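Loureiro puts its two-handed gripper kit on trial hire, and asks customers to doubt it first

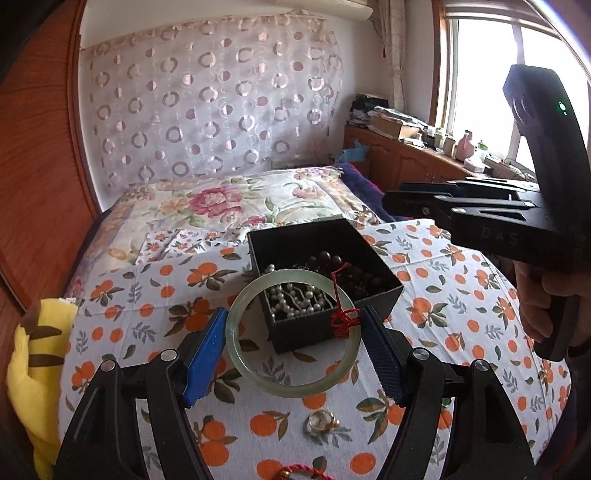
Will the kit do a job on its own once someone has shown it how?
Only after a good deal of showing, and for some jobs perhaps never. The hand-held tools record how a person does a task; turning those recordings into something a robot arm can repeat is separate work, charged separately, and Loureiro will not quote for it until it has looked at the recordings.

ONSTEAD, 18 February 2022 – Loureiro, the small automation firm based at Drukcombe Yard, today opens trial hire of its two-handed gripper kit to workshops, repairers and small sorting rooms. The kit lets a worker do an ordinary handling job with a gripper in each hand, so that the job can be recorded and later tried on a pair of robot arms.

The firm is aware that this is a crowded field and that much of what is promised in it does not arrive. It has bought some of those promises itself. The terms of the hire have been written with that in mind, and so has this release.

What is on offer

Each hire lasts five weeks and costs £259 a week. For that, the customer gets two hand-held grippers, a set of spare finger pads, a charging stand, a carry case and a half day with a Loureiro trainer on the customer's own premises. Recordings made during the hire belong to the customer and leave with the customer if nothing further is ordered.

The price does not include robot arms. It does not include the work of training a robot from the recordings. A customer who wants both should expect the hire to be the smallest line on the bill, and Loureiro would sooner say so now than in week four.

Why small and awkward things

Most handling demonstrations are done with blocks, cups and cardboard cartons. Loureiro has built its trial around jewellery, beads and other small goods of the kind that pass through repair counters and house clearances. Bangles are smooth and round and give a flat pad very little to hold. Strings of beads tangle, and pulling on one strand moves the rest. Anything tied with thread or cord has a loose end that will catch on the wrong thing sooner or later.

"I was not a believer and I'm not sure I am now," said Clementina Arruda, who runs the trials for Loureiro. "A person can pick up a bangle without looking. Doing it through a pair of jaws is slower, and for the first few days it's irritating. If the recordings turn out useful then the irritation was worth something. If they don't, the customer has paid us to make their work harder, and I'd want my money back too."

Customers may cancel after the second week and be refunded for the weeks not used. They do not have to give a reason.

What the first trial showed, and what it did not

Before opening the hire, Loureiro ran a trial with Burkier, a firm that sorts and lists second-hand jewellery. Six Burkier staff used the grippers for part of each shift and recorded 115 hours of handling between them.

The results are mixed and Loureiro is publishing them as they stand. Staff learned to pick up, turn and set down rigid pieces with few drops. Bead strings were a different matter. Separating one string from a pile took far longer with the grippers than by hand, and nearly a third of the recordings of that task were thrown away as too muddled to be of use. Fastening clasps was given up early in the trial. Nothing smaller than a shirt button was attempted after the first morning.

No robot has yet sorted a full tray for Burkier. Work on the recordings is going on, and Loureiro has given no date for it.

"We were told it would feel natural by the end of the first day," said Nerys Rosser, sorting room manager at Burkier. "It did not feel natural by the end of the first day. By the second week people had stopped complaining, and I'd put it no higher than that. What I did like was that the trainer wrote down the things that went wrong. I've sat through plenty of visits where those things got waved away."

Ms Rosser asked for two changes before Burkier would agree to a second trial. The first was a softer pad for stones and glass, and this is now packed with every kit. The second was a lighter grip, as wrists were tired by the end of a session. Loureiro has not managed that yet. In the meantime it advises short sessions with proper breaks, and will not hire to any customer who plans to keep one worker on the grippers for a whole shift.

Questions to put to any supplier, Loureiro included

Ms Arruda suggests that anyone thinking of a hire, from any firm, ask how many recordings were thrown away and who decided. They should ask to see the task done with their own goods, on their own table, in their own light. They should ask what happens to the recordings if the supplier is sold or shuts. And they should ask for the cost of the whole job in writing, including the parts that come after the hire.

Loureiro's own answers to these are printed in the hire agreement, which can be read before any call with the sales desk.

Who should not apply

The kit is a poor fit for fine setting work, for anything that must be kept sterile, and for workshops where the goods change completely from one week to the next. It is also a poor fit for any business hoping to cut staff this year. The recordings have to be made by people who know the job well, and they will be slower at it while they make them.

Availability

Hire begins in February for customers within reach of Onstead, with places further afield to follow if the first hires go well. There are few kits and Loureiro does not plan to build more until it has heard back from the people using them. Bookings can be made through the Onstead office, where kits may also be tried at the bench before any money changes hands. Customers are asked to bring the most difficult object they have.

About Loureiro

Loureiro designs and hires handling tools for small firms. It is privately owned and works from Drukcombe Yard, Onstead.

Notes to editors

Burkier paid a reduced rate for its trial and was given one free week when a charging stand failed. Ms Rosser received no payment for her comments and saw them before release. She changed one word.

We use cookies to remember your settings and to count visits to our news pages. By carrying on, you agree to this. Manage cookies | Accept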